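We use cookies to improve your experience on this site. Accept all / Manage preferences

Breakfast for people who hate mornings: my notes for the Prelter talk

(Wait for the coffee line to settle. Say hi.)

Okay, so I'm going to talk about toast for a while, and I have the 7:30 slot, which feels right. Ask who's eaten already. Ask who ate standing up over the sink. I did that for years and I'm not proud of it!

Start with the Genitz kitchen. Tiny place, one outlet by the window, and the toaster lived in a cupboard across the room under the baking sheets. Every morning I hauled it out, plugged it in, went back for a plate, went back for a mug, and then forgot the butter. I drew my route on the back of an envelope once and it looked like a plate of spaghetti. (Hold up envelope if I remembered to bring it.)

So the idea is one table, and everything for breakfast stays on it. Do the setup at night, while you're still a functioning person. It takes 90 seconds, I timed it, and that was with me talking on the phone.

What goes where:

Toaster at the back, closest to the outlet, cord behind it. Don't push it under a shelf or a curtain, please. Unplug it overnight.

Plate up front where your hand lands first. One per person. If you put out spares they turn into a mail pile.

Mugs together on one side, different colors so there's no arguing. At my house the blue one is mine.

Bread stays in its bag till morning! Someone at the Kolev session left theirs out and told me it was like eating a roof shingle.

(Picture up now. Give them a second with it.)

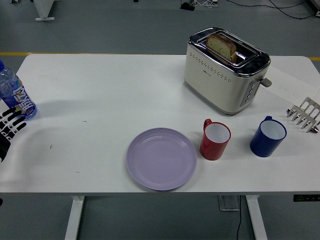
My sister's kids would fight over the red mug, says a woman at Grekeler every time I give this talk, and her fix is to buy two of the same and be done. Fair enough. She also thinks setting out plates the night before just gets them dusty, so she flips hers upside down, and I've started doing that too.

Back to me. Two slots is plenty for a pair of people. If you're feeding five, go in shifts or use the broiler, but watch it like a hawk.

Crumbs: empty the tray once a week, unplugged and cool. Mine went a whole winter and I could've breaded a chicken.

(If there's time, do the jam spoon story. If not, skip to questions and ask what they put on their toast.)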